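Tiempo de lectura: 9 min

Taller de robótica de servicio — apuntes de la sesión 4
Tema: agarrar y guardar. Tarea "botella a la nevera"

Sábado, 18 de septiembre de 2021

Apuntes rápidos, los paso a limpio otro día. Lo que falte, preguntad en clase o a Kilian Wallner, que lleva las prácticas de la tarde.

Repaso de la sesión 3

Quedamos en que una tarea se escribe como lista de estados, no como lista de movimientos. Un estado es algo que se puede comprobar: "pinza cerrada con objeto dentro", "puerta abierta más de tal ángulo". Un movimiento no se comprueba, se manda. Mucha gente entregó el ejercicio con "mover brazo a la derecha" como estado. No. Volved a mirarlo.

También: marco de la base, marco de la cámara, marco de la pinza. Tres marcos, y cada punto que escribáis en el cuaderno lleva puesto al lado en cuál está. Punto sin marco = punto que no vale. En la entrega pasada el grupo Vidine tenía todo bien menos un signo y el brazo se iba al otro lado de la mesa. El cálculo estaba perfecto, lo que fallaba era que la cámara mira con la z hacia delante y la base con la z hacia arriba.

La tarea de este mes

Coger una bebida de la mesa y meterla en la nevera. Cerrar. Punto.

Parece poca cosa y es donde se atascan casi todos los grupos, así que la partimos:

0. Robot parado, brazo recogido, cabeza mirando hacia la mesa.
1. Localizar el objeto.
2. Localizar la nevera y decidir si la puerta está abierta, cerrada o a medias.
3. Acercar la pinza (preagarre).
4. Agarrar.
5. Levantar lo justo.
6. Llevar sin barrer el borde de la mesa.
7. Entrar en el compartimento.
8. Soltar.
9. Salir, cerrar, recoger.

Ojo con el orden de 1 y 2. Hay quien los hace al revés y también funciona, pero entonces hay que volver a girar la cabeza y el error de la cabeza se suma. Con dos giros ya se nota.

Percepción

Lo primero, qué necesita saber el robot de la botella. Posición en la mesa, altura, si está de pie. La marca da igual, el sabor da igual. Un grupo gastó dos semanas leyendo etiquetas y luego no sabía dónde estaba el cuello.

Plástico transparente o medio transparente — el sensor de profundidad devuelve huecos, o devuelve la pared de detrás. Con líquido oscuro dentro mejora bastante, pero el cuello y el hombro siguen dando guerra. Trucos que valen:

— Apoyarse en el tapón. Es opaco y suele ser de color vivo; en el espacio HSV se separa bien del fondo blanco. Del tapón para abajo, se estima el eje.
— Apoyarse en la etiqueta. Más área, más puntos, pero cuidado si es translúcida.
— Ajustar el plano de la mesa primero y quitarlo. Lo que quede por encima es candidato.

Lo del plano: RANSAC, 1000 iteraciones de sobra para una mesa. No pongáis 3000 "por si acaso", que en el ordenador del laboratorio se nota y no ganáis nada. La mesa blanca contra pared blanca es mala combinación para el color pero buena para la profundidad, son dos planos limpios. El color se usa después, ya con el recorte hecho.

Reflejos. El brillo del hombro de una botella se mueve cuando se mueve la cámara. Si vuestro detector se engancha al brillo, la botella "anda" cada vez que el robot gira la cabeza. Prueba facil: mover la cabeza un poco sin tocar nada y mirar si el centro estimado se queda en el sitio. Si se va, ya sabéis por qué.

Otro problema clásico: la base no entra en la imagen. Si el objeto está cerca del robot y la cabeza mira alto, se ve el tapón, el cuerpo, y la parte de abajo queda fuera. Entonces la altura no se mide, se calcula: z del tapón menos z del plano de la mesa. Sale bien si el plano está bien. Si no, mejor bajar la cabeza y repetir. Los que tengáis un estado "objeto completo en imagen" añadidlo antes del preagarre, los que no, ponedlo.

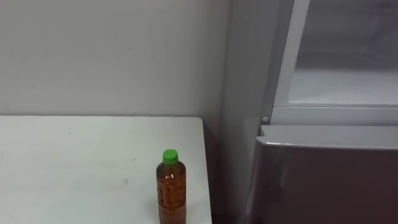
Agarre

Para un cilindro de pie, agarre lateral, a media altura o un poco por encima. El de arriba (por el tapón) es tentador y casi siempre malo: poca superficie, y cuando la botella pesa cuelga y se balancea. Además luego para entrar en un estante necesitáis techo, y no hay.

Dirección de acercamiento. Pensadla desde el final, desde la nevera, y no desde la mesa. Cómo tiene que estar la mano para meter la botella? Pues así hay que cogerla. Si la cogéis como os viene bien en la mesa luego tenéis que girar la muñeca dentro del compartimento y chocáis. Esto es lo mas importante de la sesión, subrayado tres veces en la pizarra.

Fuerza: una botella llena aguanta, una a medias se hunde. Cerrar por posición con límite de corriente. El límite se busca con la botella vacía y se comprueba con la llena. Apuntad el valor en el cuaderno, no en un papelito.

Distancia al borde. Cuando el objeto está cerca del canto de la mesa hay menos sitio para equivocarse, un roce de un dedo y al suelo. Preagarre siempre desde el lado de fuera hacia dentro si el brazo llega, así, si se empuja, se empuja hacia la mesa. Si no llega, despacio. Velocidad al 20 % en el último tramo, que luego vienen los charcos.

Levantar y llevar

Levantar lo justo significa que la base de la botella pase por encima de lo que haya en el camino y nada más. Cuanto más alto, más se estira el brazo y peor precisión tenemos.

Huecos entre muebles: entre mesa y nevera suele quedar una rendija oscura. En la nube de puntos aparece como "sin datos". Sin datos no es libre! El planificador, si no se lo decís, lo toma como espacio libre y un día mete el codo ahí. Tratar lo desconocido como ocupado, al menos hasta haberlo mirado desde otro ángulo.

Con la botella en la mano hay que añadirla al modelo de colisión del brazo. Se os olvida siempre. El brazo pasa, la botella no. Cilindro con dos centímetros de margen y listo.

La nevera

Tres cosas que complican:

a) La puerta. Por dónde gira, hasta dónde abre. Si no sabéis el eje, buscad la bisagra, o abrid un poco y estimadlo con dos observaciones. Con dos sale un eje con mucho ruido, con cinco o seis ya se puede usar.

b) Puerta entreabierta. Caso peor que abierta o cerrada del todo. Vuestro clasificador tiene que tener tres salidas y no dos. El grupo Kälin lo hacía con dos y el robot intentaba meter la botella por una rendija. Si no está claro → mirar otra vez desde otro sitio. No adivinar.

c) Plástico translúcido y chapa brillante. Otra vez profundidad con agujeros. Los cantos y los marcos blancos suelen dar buenos puntos, agarraos a ellos. Un frente metálico oscuro puede reflejar cosas de la habitación y el detector ve "objetos" dentro del cajón. Filtrad por plano.

Y no confundir compartimento con cajón: el compartimento se entra de frente, el cajón se tira y se mete desde arriba. Son estrategias distintas, el agarre de antes depende de cuál sea. En esta entrega usamos solo el de arriba. El cajón queda para octubre.

Soltar

Bajar hasta contacto, no hasta una altura fija. Cuando el sensor de la muñeca note que el peso baja, abrir. Abrir despacio, retirar en línea recta por donde se ha entrado. Si giráis la mano antes de salir, os lleváis la botella. Pasa todos los años.

Qué se mide

Para la memoria, cada intento se apunta con: estado en el que terminó, causa si falló, tiempo. No vale "falló". Fallo de percepción, de planificación, de agarre, de colisión, de colocación, otro. En el registro común del curso tenemos 679 intentos entre todos los grupos, y la causa más repetida es percepción, luego colocación. El agarre en sí falla menos de lo que la gente cree. El registro está en la carpeta compartida, lo mantiene Thaddäus Pfister, si veis filas raras avisadle y no las borréis.

Los intentos que salen bien también se apuntan. Parece obvio.

Seguridad (otra vez)

Seta de emergencia en la mano de alguien que no esté mirando la pantalla. Nadie dentro del alcance del brazo con motores activos. Botellas siempre con el tapón cerrado. Cables de la nevera por detrás, no por donde pasa la base. Líquido en el suelo: se para todo, se seca, se sigue.

Para la entrega

— Diagrama de estados corregido (un folio, legible, no una foto torcida de la pizarra).
— Tabla de marcos: cuáles usáis y la transformación entre cada par.
— Explicación de cómo detectáis el tapón o lo que uséis, con umbrales.
— Un caso de fallo contado en detalle. Uno, bien contado, vale más que siete por encima.
— Registro de intentos.

Grupo Biso: os falta todavía la tabla de marcos de la vez pasada, juntadla con esta.
Grupo Wurkura: lo vuestro del clasificador de puerta está bien encaminado, probadlo con menos luz.

Preguntas que salieron en clase

Si se puede usar una red ya entrenada para detectar la botella. Sí, pero hay que explicar qué hace cuando no encuentra nada. Un detector que siempre devuelve algo es peor que uno que a veces se calla.

Si la cabeza puede moverse durante el acercamiento. Puede, pero entonces las transformaciones tienen que llevar marca de tiempo y hay que usarla. Si no sabéis si la estáis usando, es que no. Cabeza quieta de momento.

Si hace falta que cierre la puerta el mismo brazo. No hace falta. Con la base empujando suave también cuenta, con el brazo recogido y sin golpe.

Si vale una lata en vez de botella. Para probar sí, para la nota no.

Próxima sesión: cálculo del eje de la bisagra a partir de pocas observaciones. Traed repasado mínimos cuadrados y lo de rotaciones, los cuaterniones los damos por sabidos. El que no los tenga claros que se mire los apuntes de la sesión 2, están los ejercicios resueltos menos el último, que tiene una errata en el enunciado (donde pone eje x es eje y)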